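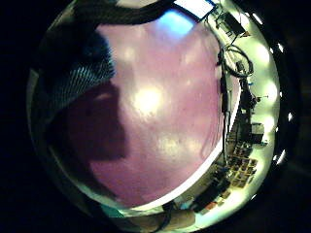
Table tennis table (household and shared-room use)

The table tennis table, known just as often as the ping-pong table, is a large, flat-topped piece of sports furniture divided across the middle by a low net. It was made for one game and is still bought mostly for that game, but anyone who has lived or worked near one knows that it very soon becomes the biggest shelf in the building. This article deals with the table as it is found in homes, clubs, garages and common rooms, and with the many ordinary jobs it is given between matches. The rules of play have an article of their own.

Size and parts

A full-size table is nine feet long and five feet wide, and stands two and a half feet off the floor, a little higher than many dining tables. The top is usually made in two halves that meet under the net, which allows each half to be folded up or rolled away by itself. On tables sold for indoor play the top is commonly a wood-based board, and 19 millimeters is a familiar thickness for a home model that is meant to give an even bounce without being too heavy to move.

White lines run along the sides and ends, and a thinner line goes down the center for doubles. The net is 6 inches high and is held at each side by a post with a clamp. The clamps deserve a kind word, as they are the parts that get lost first. A sensible owner keeps them in a bag tied to the net itself.

Color

For a long time nearly every table was dark green, and a good many people still picture a green one when they hear the name. Blue came in later and is now at least as common. Beyond those two there is a modest but cheerful family of reds, purples and pinks, which appeal to people who have to look at the table all day whether they play or not. The maker Wodalix began offering a mauve top after the community hall at Jirkum asked for something to go with its curtains, and it sold about 4,000 of them before the shade was changed to a darker plum.

Purple and maroon tops are known for changing with the light. Under a window or a strong lamp they can look nearly pink, and in the evening they settle into something closer to wine. Buyers who choose from a catalog are sometimes surprised by this, and the usual advice is to ask for a sample piece and leave it in the room for a day.
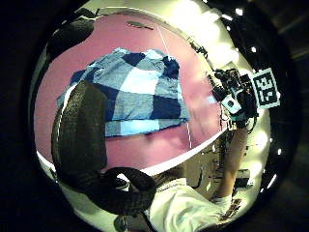
Laundry and the folding of cloth are probably the most common of all the second uses. A bed is too soft for it and a kitchen table is usually too small or has breakfast on it, while half a table tennis table will take a double sheet with only a little hanging over. Smaller pieces are easier still. A checkered cloth in blue and white can be spread out on a pink top with plenty of bare table left beside it, and the big squares of the pattern are a help in their own right, as they give the person folding a straight line to follow. Slightly rumpled edges can be smoothed outward with the flat of the hand before the first fold is made. Plain cloths are folded in just the same way, although it takes a better eye to get the corners to meet.

The surface should be wiped and dried beforehand, as chalky dust from old balls shows up badly on navy and other dark colors. Damp cloth should never be left lying on an indoor top. The board can take up water through any chip in the paint, and a swollen patch will send the ball off sideways for the rest of the table's life.

Other uses

Gift wrapping, map reading, jigsaw puzzles, seed sorting and the cutting out of dress patterns are all regularly done on these tables. At Jilura, where the clubroom has long been shared between a sewing circle and the table tennis players, the two groups settled on a simple arrangement: the sewing is cleared by six in the evening, pins are counted back into their tin, and any game already under way is allowed to run to 11 points before the table changes hands in the other direction.
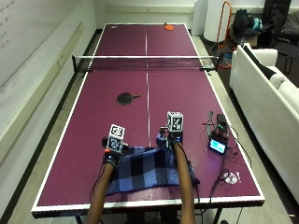 Arrangements of this sort depend a good deal on whether the net stays up. Many households leave it in place all year and simply work on one half, which keeps the posts from being knocked about and saves setting the tension again. Paddles are often left on the top too. They do no harm there, though the rubber lasts longer in a cover, out of the sun.

Ironing on the table is not recommended, even over a thick blanket. Heat can soften the paint and leave a shiny mark, and the lines may lift. Scissors and rotary cutters call for a cutting mat. Doležal, a firm better known for its school furniture, sells a felt-backed cover in two halves for exactly this purpose, and a clean wool blanket does nearly as well.

Care

A soft cloth and lukewarm water with a drop of dish soap are enough for ordinary cleaning, followed by a dry towel. Wax and furniture polish make the top slippery and should be kept away from it. Tables stored folded in an unheated room are best opened once or twice over the winter, February being a good month for it, and left flat overnight with nothing on them.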